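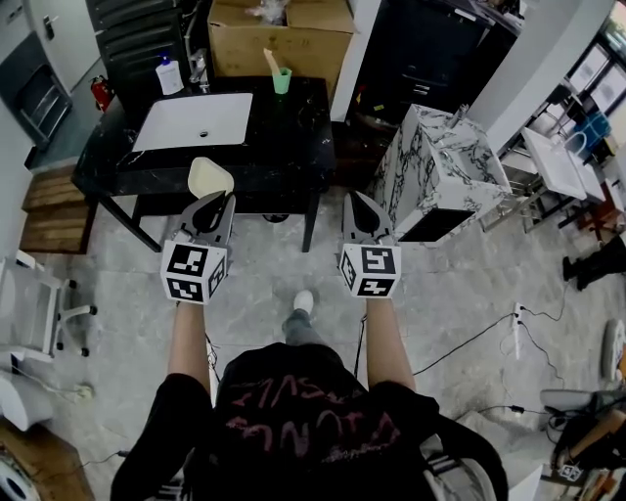 Resstead Vanity: README

Resstead Vanity is a small collection about one bathroom counter and the ordinary business of putting it in order. It has 214 episodes and 677 written steps. The counter is not in a bathroom. Everything else about it is fairly conventional.

This is release 2. If you have release 1, please delete it; the step labels called the cup a glass in some places and a mug in others, and people wrote to us about it.

What's on the counter

Vanity: black marble-patterned top with white veining, on black metal legs. We say "marble-patterned" throughout, and we would like you to do the same in anything you publish.

Sink: white, rectangular, set into the top, with one round drain. It is labeled "sink" everywhere. Release 1 also had "basin," which two of us used and the rest of us didn't.

Faucet: chrome, at the back edge. It isn't connected to anything. No step in the collection involves running water, so please stop asking for the handwashing subset.

Pump bottle: white, blue pump head. Labeled "pump_bottle" and never "soap," as we make no claims about the contents.

Cup: green.

Toothbrush: cream-colored. Its home is in the cup, leaning whichever way it likes.

Other things come and go, and a full list sits in objects.txt. Anything on the counter that isn't in the list gets the label "stray." There was a proposal to give strays their own subcategories. It lasted until we tried to write the second one.

What counts as tidy

This took longer to settle than the recording did. Yolotzin Medrano wrote the original definition, which ran to a page and a half and included a preferred angle for the toothbrush. The version we use is shorter:

1. The toothbrush is in the cup, handle end down.
2. The cup and pump bottle are standing up on the counter, clear of the sink.
3. Nothing is in the sink.
4. Strays are off the counter.

Wiping the counter is optional and labeled separately. A counter can be tidy and grubby at once, as anyone with roommates knows.

Cups may stand on either side of the sink. Driss Kabbaj holds that a cup belongs on the right and has marked his preference in an extra column, cup_side_correct. You can ignore this column. We do.

The surroundings

The vanity shares its floor with a good deal of other stuff: chairs, a cabinet with louvered drawers, a fire extinguisher, a wooden crate of the pallet sort, a cardboard box with a clear plastic bag on top. A staircase climbs behind. None of it is labeled, and none of it was tidied. We are aware of how this looks in a collection about tidying.

The practical effect is that the background is busy and varied, and not very bathroom-like. If you're counting on tile, towels or a mirror to tell you where you are, this collection will disappoint you. Maricruz Maldonado suggested hanging a shower curtain. The suggestion is still open on the tracker under "wontfix, probably."
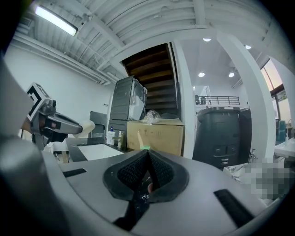

Background objects also move between episodes, for the usual reason that people needed them. Don't use the box or the chairs as landmarks. The vanity itself was shifted at least once to let something past, and we only noticed when the labels stopped making sense.

How the steps are written

Each step is one short sentence with one verb. "Put the toothbrush in the cup." "Move the pump bottle to the back." Yareli Rosales edited all of them and removed the adverbs, including "gently," which had spread to nearly every line.

Lifting a thing and setting it down again in the same spot is labeled "fuss." There is more fuss in the collection than you might expect, most of it directed at the pump bottle. We considered dropping these steps and kept them; people fuss with pump bottles.

A toothbrush that falls out of the cup starts a new step. If it falls out again, that's another one.

Files

episodes.csv: one row per episode, with start and end state.
steps.csv: one row per step, in order.
objects.txt: names of things, one per line.
changes.txt: what changed since release 1, in the tone it was originally written in.

Times are given from the start of the episode. No calendar dates are kept. Episodes are numbered in the order they were checked, so a low number tells you only that somebody got to it early.

Known problems

The veining confuses people who label small pale objects. If something cream-colored or white seems to vanish on the counter, check again before calling it removed.

A few episodes finish with the counter tidy and a stray on the floor. Under the rules above these pass. Ingvar Egilsson objects to this and has recorded the objection in the notes column, at length.

"Back of the counter" and "behind the sink" were used as if they meant the same thing. They mostly do.

The clear bottle that turns up near the pump bottle is labeled "bottle_small." In the earliest episodes it may be down as a stray.

What it's good for

Ordering of small household chores, naming of counter items, and arguments over when a job is finished. It won't help much with kitchens. Folks at Pistach tried it on theirs and reported that every jar was a cup.

Corrections

Send the episode number and step number to Maricruz. She reads them on Thursday. Corrections about which side the cup goes on should be sent directly to Driss.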